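18th May -- Jallard cell, gift box set

In early and on my own for the first hour, which suited me fine. Goal was to get the gift box pick examples under way with the printed backgrounds, now that Vasanthi has the time stamps lining up across all the cameras. They line up beautifully, by the way. No more nudging streams by hand!

Started with the island print, as seen from the wrist:

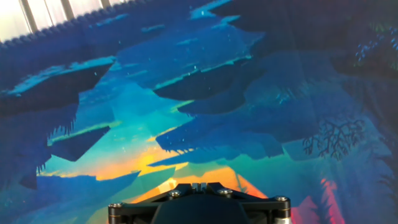
Wrist view, floating islands and sunset, mount at the bottom.

I love these prints. Plain grey backgrounds gave us a policy that did well on plain grey and fell to bits the moment Chunhua put a tea towel down. Busy colours, strong edges, a big bright patch right near the gripper -- it's the sort of clutter we should have been feeding it from the start. Window is in the top left of the wrist view as well, so we get daylight drifting through the set for free. I'm leaving the blinds alone.

Target for this batch is 700 episodes. We had 680 on the old grey set and I'd like to beat it, if only to annoy Senthil.
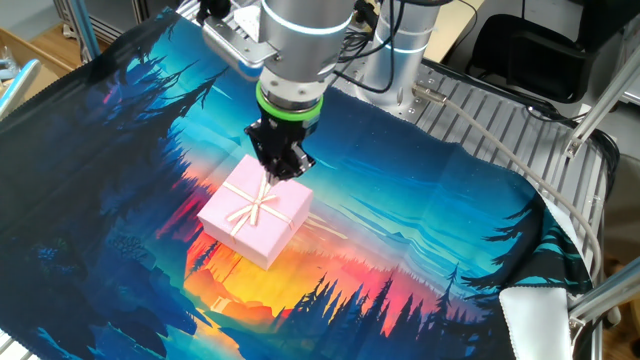
Grasp rule for the pink box, so we all do it the same way: come straight down over the bow, settle, close, lift. If the ribbon snags, keep the episode and tag it "snag". Don't bin it. Pylyp wants those for the recovery work in July and he's right, they're gold.

Did 40 before lunch, 8 tagged. Two of the tags are my fault (closed too soon). Teleop feels much nicer with Sowmya's new damping, hardly any wobble on the way down. Whatever she changed, please nobody touch it.

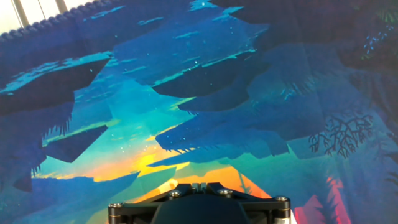
Also tried her idea of leaving the creases in the fabric instead of smoothing it out between runs. Good call, I think. The pattern bends a little differently each time and that's variety we don't have to work for.

To do:
- move the box start spot after every run, not every fifth
- copy today's set to the Faltano drive
- ask Senthil if the Ngata loader still drops the last few wrist images

Back on it after lunch. Really keen to see a first training run on this.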